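Thread: Galvanized bins for winter root storage, or am I wasting money?
Forum: Kitchen Garden > Harvest and Storage

hou_hill
Joined: June
Posts: 50

I put in carrots, beets and a lot more parsnips than two people can eat, and I have been keeping them in cardboard boxes in the crawl space. The boxes get soft at the bottom by Christmas every year. I want to move to metal. There is a farm auction near me with a lot of used bins, and Zurwood sells new ones that are the right depth but cost more than I want to pay.

Questions. Does metal sweat enough to rot the roots? Do I need to drill it? And is used okay if the inside is scratched up? My crawl space runs cold but does not freeze.

beetrow
Posts: 1317

Metal is fine. Mice are the reason to do it. I lost most of a year's carrots to mice in wooden crates and have not lost one since I switched.

It does sweat if you put warm roots in a cold bin. Let them sit overnight in the same space as the bin before you pack them. Damp sand on the bottom, a layer of roots not touching each other, more sand, repeat. Leave a couple of inches at the top. I don't drill mine.

claypan
Posts: 484

I'd disagree on the drilling. Without holes any extra water in the sand goes to the bottom and stays there. I had a bottom layer of beets turn to soup two winters in a row in an undrilled bin. Four small holes, hardware cloth over the inside, problem gone.

beetrow
Posts: 1317

Then your sand was too wet. Squeeze a handful. If it holds together and no water comes out, it's right. If you get drips, spread it on a tarp for an afternoon.

claypan
Posts: 484

I know how to squeeze sand. Some of us have humid cellars. The holes cost nothing.

northlot
Posts: 2000

You are both right for your own cellars. Dry cellar, no holes. Damp cellar, holes. The original poster has a crawl space, and most of those are damp, so I would drill.

On used bins: look at the floor and the seams before anything else. Scratches on the walls don't mean much. What you want to avoid is orange rust along a seam, or flaking where you can lift a piece with your fingernail. Rust in a seam keeps going under the sand where you can't see it.

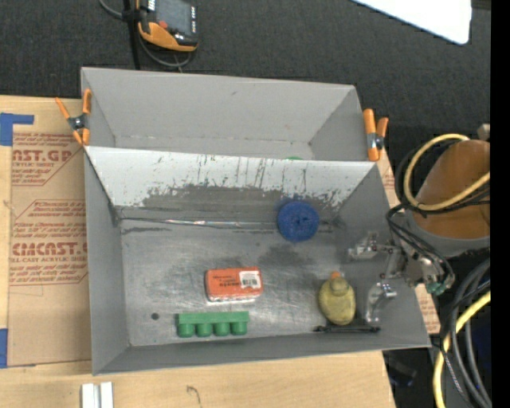
Slanted sides are easier to empty than straight ones, and they stack when you're not using them. The drawback is that you get less on the bottom layer, so put the small carrots down there and save the wide part for beets and parsnips.

Wash used ones with dish soap and hot water, rinse twice, and let them dry in the sun for a day. If a bin smells like oil or chemicals after that, don't put food in it. Use it for kindling.

hou_hill
Joined: June
Posts: 50

Thanks. That helps a lot. The auction ones have scratches but I didn't think to check the seams. I'll go back with a flashlight.

Is anybody using liners? My neighbor swears by them.

parsnip_late
Posts: 484

I use the Mimamach liners, the perforated kind. They keep the sand off the metal and you can lift the whole load out in spring. They tear if you drag them, so lift straight up with a second person.

claypan
Posts: 484

Same post count as me, funny.

I tried those liners. Too many holes and the sand ran out of mine every time I moved it. Burlap does the same job and I already had some.

parsnip_late
Posts: 484

Were you using play sand? It's too fine for them. Coarse builder's sand stays put.

claypan
Posts: 484

It was play sand, yes. I'll give you that one. Still not buying more liners when I have a pile of burlap.

beetrow
Posts: 1317

Burlap rots. By March it smells like a wet dog and the smell gets into the parsnips. I line with nothing. Roots, sand, bin, lid.

northlot
Posts: 2000

What do you do about acid? Bare zinc and damp vegetables for five months is not something I would do. I keep two inches of sand between the roots and any metal, on the sides as well as the bottom. And I would never put apples or anything pickled straight into galvanized.

beetrow
Posts: 1317

Same as you, sand on all sides. I should have said that. The roots never touch the bin.

gravelroad
Posts: 50

Has anyone tried leaf mold in place of sand? Sand is heavy and my back is not what it was. A full bin is more than I can shift.

parsnip_late
Posts: 484

Yes, for carrots. It works until February or so, then they start to sprout white roots. They're still good to eat, just hairy. Beets did better in it. For the weight, I'd say use smaller bins and more of them. If one goes bad you lose less.

claypan
Posts: 484

Agree with all of that. Wood shavings work too, the untreated kind sold for animal bedding, but they dry the roots out faster and you have to mist them every couple of weeks.

hou_hill
Joined: June
Posts: 50

Update, January 3, 2024. I went to the auction and bought the bins that had clean seams. Left the others. Washed them, drilled them, put hardware cloth over the holes and packed two with carrots and one with beets, coarse sand on every side. The parsnips are staying in the ground under straw for now, I ran out of sand.

One more question. The lids I got don't fit tight, there's a gap along one side wide enough for a mouse. Would a board with a brick on it do?

beetrow
Posts: 1317

Board and brick works. Make sure the board overhangs on all sides. And leave the parsnips where they are as long as you can dig, they're sweeter after a few hard freezes anyway.

northlot
Posts: 2000

Staple hardware cloth to the underside of the board. Mice will chew a softwood edge if they can smell carrots. I also write the packing date on a piece of tape on the lid so I know which bin to eat first.

gravelroad
Posts: 50

The Grikis feed store has flat steel covers out by the fence posts. They're sold for something else but they fit most bins. I paid less than I would have for a decent board.

claypan
Posts: 484

Check on them every two weeks and pull anything soft. Dig down to the bottom layer at least once before the end of the month, the top will look fine long after the bottom isn't.

hou_hill
Joined: June
Posts: 50

Will do. Going with the steel covers if they have any left – otherwise the board and hardware cloth. I'll post again when I get to the bottom of the first carrot bin.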